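About Grileletti

Cooking school and pantry shop. Evening classes, Saturday-style prices all week, one long counter, lots of washing up.

We started in February with a borrowed wok and 10 students. Eamon Duggan taught the first class, stir-fried greens, and burned the garlic twice. People came back anyway. Now it's four teachers, a shop out front and a mailing list of 2,000, most of whom want the dumpling dates (coming, see below).

What we teach: weeknight food. Noodles, rice, braises, quick pickles. No foams, no tweezers. If you can hold a knife you can take Basics One. If you can't hold a knife, also Basics One.

The shop carries what the recipes call for. Soy light and dark, black vinegar, chili crisp, sesame paste, dried mushrooms by the bag. Small bottles where we can get them, so you can try a sauce without commiting to a gallon. 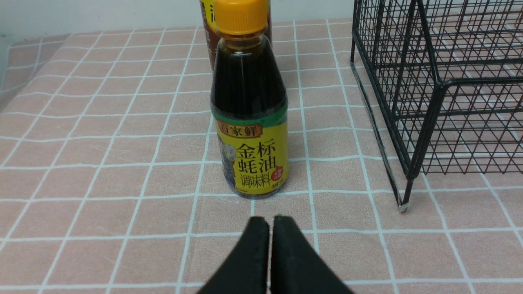

Oyster sauce. Goes in the greens, Basics One, week two.

Classes run two hours. Aprons supplied, bring a container for leftovers. Maximum 10 to a class and we do stick to that, Deirdre Hayes turned away her own sister. Gift cards start at $100. Full six-week course is $139, ingredients included, knives not.

Who's who. Eamon, noodles and anything fried. Deirdre, rice and the front desk. Kiros Beyene, braises, stews, spice blends, ask him about the berbere short ribs. Diarmuid Quinlan does the ordering and knows what's out of stock before you ask. 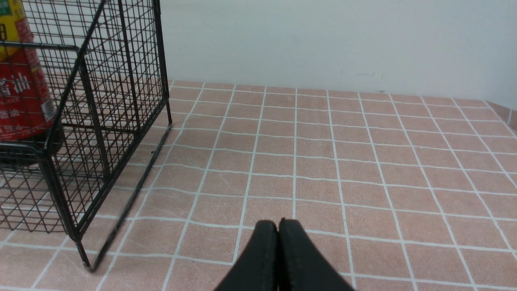 Private groups welcome, birthdays, office nights, that kind of thing. Daly Room seats the most people, Aro Room is smaller and nearer the stoves. Email first, phone second. We're usually elbow deep in something and the phone looses every time.

Allergies: tell us when you book, not at the door. We cook with shellfish, peanuts, wheat and sesame most nights. Vegetarian version of every dish except Kiros's ribs. Mushroom sauce swaps in fine for oyster sauce, same amount, slightly less salt.

Dumpling night is back on 25/02/2019. Pork and chive, plus a cabbage one. Parking behind the Prellari building, free after six.

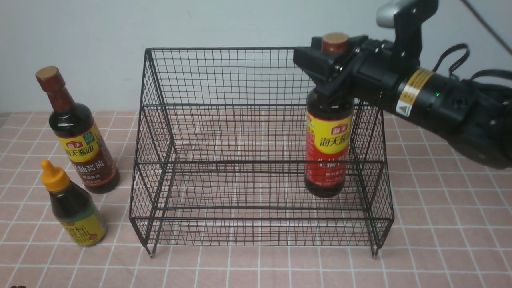
A word from Maeve Tierney

I run the place, so complaints come to me. Compliments too. I learned to cook late, from library books and a very patient neighbor, and wanted a school where you could ask the dumb question. Still ask them myself. New timetable goes up at the end of the month, waitlist people get first pick. Shop closes when the last class does.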